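Jan 31, 2023 - Prep kitchen, Skornia

Second week with the two-handed unit on the vegetable side of the prep line. Writing this up before the handover with Henk so I don't forget the small stuff.

Batch list this morning was radishes, then carrots, then whatever Butkienė sent that hadn't been trimmed. Radish setting carried over from yesterday, grip force down one step. At the old setting we had thumb marks on the skins, and Austra sent back a tray. No marks on anything I checked today.

Cycle is still slow. Pick up, turn under the tap, turn again, hand off: 16 seconds a piece on a good run. Austra does three or four in that time and pulls the bad leaves while she's at it. The unit leaves the leaves on. Vokwood say leaf handling comes in the June release. I have put it on the list but am not planning shifts on it.
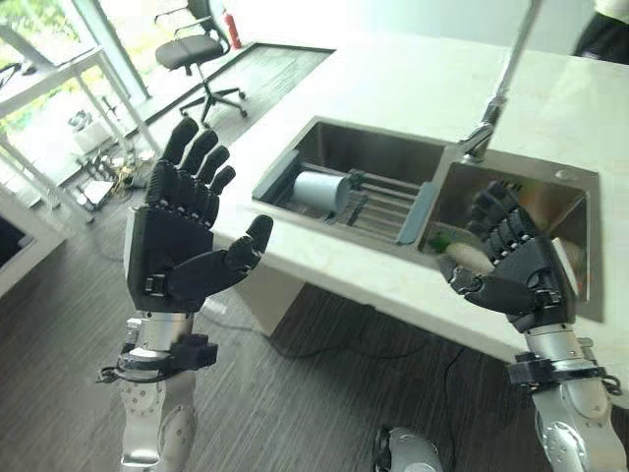 Running count since install is 1,281 pieces, all types. Target in the Skindar plan was 3,000 by now. Most of the gap is stoppages, and most of the stoppages are cable checks and the left hand going to its park position and not coming back until someone clears it on the tablet. Clearing takes a few seconds if you are standing next to it. If you are across the room at the slicer it takes as long as it takes you to wash, dry and walk over.

Which brings me to the people side. The washing used to be a job you did for an hour and then swapped. Now the person on that station is watching, clearing faults, and doing the trimming the unit can't do. Austra says her hands are better, no cracked skin this week for the first time since she started. She also says it is harder to stay awake. Henk misses the talk - two people at a sink used to mean two people talking, and now one of them is listening for a beep.

Agreed with both of them:
- swap off the watching station every 40 minutes, timer on the wall
- fault beep turned down, add a light
- no one gets moved to evenings on account of the unit before we have a full month of numbers

The last one I still need to get in writing from the office. Their sheet assumes roughly 900 pieces a day with no one attached to the station. We are nowhere near either half of that.

To do:
Carrots, redo grip setting, long ones slip at the tip.
Ask Vokwood for the park fault log in a form I can open.
Second pair of wrist covers.
Show Henk the restart sequence again, he was off when we changed it.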